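Home | News | Courts | Weather | Sport | Contact
Reading time: 2 min

Tralanau: two men charged after warehouse break-in

Two men were charged on Monday, 2nd September, after a break-in at the Grerow warehouse in Tralanau, police said. Goods worth $3,816 were taken from a storage room behind the loading area.

According to police, the alarm went off shortly after midnight. Officers found a side door forced open and followed a grey van to Zernitz, where it was stopped near the harbour. Most of the goods were recovered from the van.
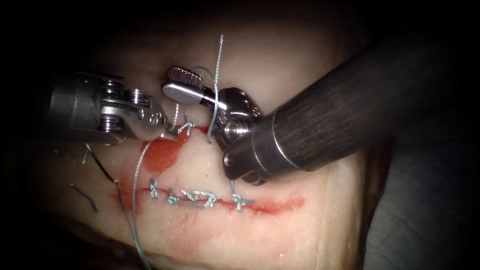
Stitches in blue-grey thread on a pale pad.

The accused are 24 and 31 years old. They face charges of burglary and possession of stolen property, and the older man is also charged with breach of probation. Both remain in custody, and neither has entered a plea.

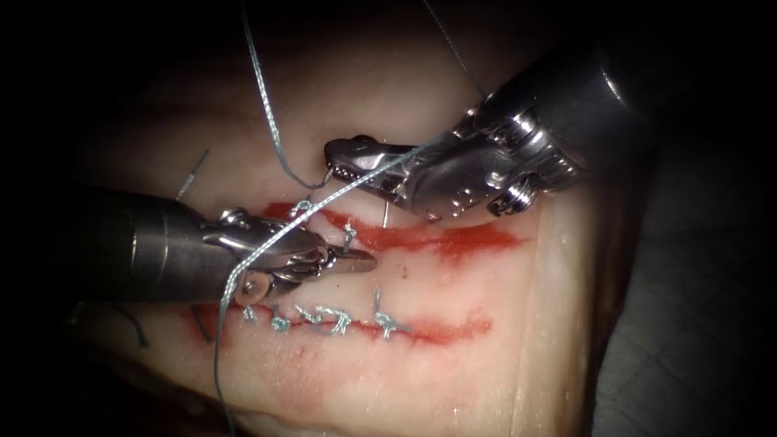 Third suspect still sought

Police believe that three persons took part. The third ran from the van when it stopped and was last seen on foot near the Kocabaş bakery. Officers searched the neighbourhood for around 10 hours with a dog.
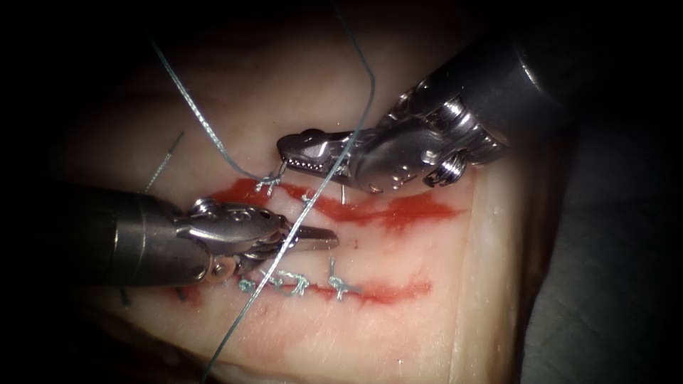 Residents are asked to check their garden cameras for that night and to report anything unusual to the Zernitz station. The next court hearing is planned for November.

Contact the newsroom | Copyright | Back to top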